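Idell Hall - The Long Room
Gallery and room notes

Page last updated August 18, 2026

The Long Room occupies the upper level of Idell Hall and is the largest of the rooms managed by the Losberg Centre. It was brought back into general use in February, following the completion of works to the ceiling, lighting and mechanical services. This page is intended for groups considering a booking, and for members of the local community who have asked how the room looks since the works were finished.

Earlier visitors will remember the Long Room as a dim space. A suspended ceiling of stained tiles was installed when the building served as the Clula district office, and it remained in place for 25 years. It hid the structure, lowered the room considerably and made every repair to the pipework above it slow and expensive. The Centre resolved to remove the tiles and to leave the structure on view. The contract was awarded to Khokhar Building Services, and the design work was overseen by Oğuzhan Eren, who had previously prepared the condition report on the hall.

The ceiling

With the tiles gone, the beams and joists are once again part of the room. Most of the overhead structure has been painted white to match the walls. One section was kept in brown timber. It had been sheltered from the leaks that damaged the remainder, and the condition report recommended that it be cleaned and retained without paint. Some groups have asked whether the brown section marks a later addition to the building. It does not, and the difference in colour reflects only the decision about finish.

Visitors should be aware that sound carries further than it did under the old tiles. Groups running several discussions at once may wish to spread out along the length of the room.

Pipes and services

The pipes were re-routed in a single bundle and painted white. The Centre considered boxing them in but decided against it, partly on grounds of cost and partly so that valves and joints could be reached without opening up finished work. The pipes are not load-bearing. Banners, costumes, lights and decorations must not be tied to them or hung from them under any circumstances.
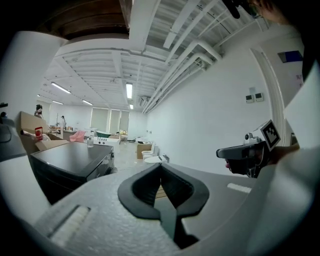
Air conditioning is provided from the ceiling and should be set before a session begins. The room is long, and it takes time for a change in temperature to reach the far end. Hirers are asked to make one adjustment and to wait before making another - repeated changes in a short period are the most common cause of complaints about comfort. The settings used by the previous group may still apply when you arrive.

Wall controls

The control panels are mounted side by side on the wall and each has its own small display. Laminated instructions are held at the front office and may be borrowed for the day. Please do not place display boards, stacked chairs or coat racks against the panels. If a display is blank or shows a fault code, contact the office and leave the panel as it is.

Lighting

The Long Room is lit by fluorescent fixtures of differing lengths, positioned to suit the spacing of the beams. The irregular arrangement is deliberate. An even grid would have required new fixings through the older joists, and the condition report advised against this. The light is bright and well suited to practical work, meetings and classes. It is less suited to evening receptions, and hirers planning such an event may bring free-standing lamps, provided that these have been tested and tagged.

Walls and finishes

The walls are white and were repainted as the last stage of the works. Adhesive tape, putty and pins are not permitted on any painted surface. Free-standing panels may be used for displays. Marks should be reported at the end of the booking so that they can be touched up with the correct paint, and hirers are asked not to attempt this themselves.

Capacity and bookings

The room is approved for 68 people seated. This figure includes presenters, helpers and children. It applies to all layouts and cannot be varied by agreement with the office.

Bookings open six weeks in advance. Regular community groups may apply for a standing booking, which is reviewed twice a year. Setting up and packing away must take place within the hours booked, and all equipment brought into the room should be removed at the end of each session unless storage has been arranged in writing.

Inspections can be arranged through the front office during opening hours. An inspection normally takes place between bookings, but the office will sometimes ask a group already in the room whether it is willing to admit visitors for a few minutes. We thank those groups that have agreed to do so.

Use of this page

Material on this page may be reproduced by hirers for the purpose of advertising an event in the Long Room. Credit should be given to the Losberg Centre, Idell Hall. Requests for any other use should be made in writing to the front office.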